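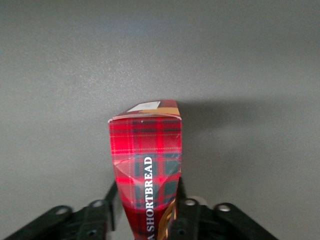

Rostari All Butter Shortbread Fingers, review

Posted 31 Jul 2025

I buy shortbread more often than I should, mostly to keep in a desk drawer, and I have been working through the ones sold at the import grocery near my office. Rostari was the third. The other two were Undholm, which I wrote up last October, and the store's own brand, which I did not think was worth a page.

Packaging

The carton is tall and narrow and covered in red tartan with green, navy and yellow lines in it. The word SHORTBREAD runs up the narrow side in white capitals, so you can find it on a shelf when the boxes are packed in with only that side showing. The print has a gloss to it. The board underneath is ordinary cardboard and it dents easily. I have bought this four times now and two of those boxes had a crease across the side by the time I got them home. It made no difference to most of the cookies, but if you plan to give it as a gift, look it over before you pay. A tin would solve this and would also cost more.

Inside there is a sealed plastic sleeve with the fingers stacked in two columns. There is no tray. Once the sleeve is open there is no way to close it again, so I fold the top over and use a binder clip. Left unclipped in a drawer over a weekend, the top few went a little soft. The ones lower down were fine.

Taste and texture

The butter comes through clearly and there is not much else going on, which suits me. They are less sweet than Undholm. There is a little salt, enough to notice on the second bite. The fingers are thick and pricked on top, and they bake them to a pale gold with slightly darker ends. Some boxes have been darker than others. I prefer the darker ones.

The texture is on the sandy side. They snap when fresh and then fall apart quickly, so expect crumbs on your shirt and in your keyboard. In coffee they hold for a short dip and no longer. Undholm stands up to dunking better because it is a harder cookie, but I find it dull eaten dry.

Each finger is 87 calories according to the panel on the back. Two with coffee is a reasonable snack. I usually have three.

Breakage

This is my main complaint. In every box so far a few fingers have been broken, usually at the bottom, where the weight of the rest sits on them if the box is stored upright. In the worst box the bottom layer was mostly pieces. I now lay it flat as soon as I get home. The broken bits are good over vanilla ice cream, and I used a whole box as the base for a lemon tart with good results. It needed less melted butter than the recipe called for, so add it slowly.

Price

The store charges $6.49, and I have seen it at $4.99 when they are clearing stock. At full price it is a dollar more than Undholm. I think the flavor is worth the dollar. At the sale price I would buy two.

Keeping

The date on my current box gives it several more months unopened. Opened, with the clip on, it was still good after nine days, and I have never had one last longer than that.

Good: strong butter flavor, not too sweet, easy to spot on the shelf.
Bad: thin carton, sleeve does not reseal, broken pieces at the bottom.

Rating: 4 out of 5. I would go to 4.5 if they put a tray in it.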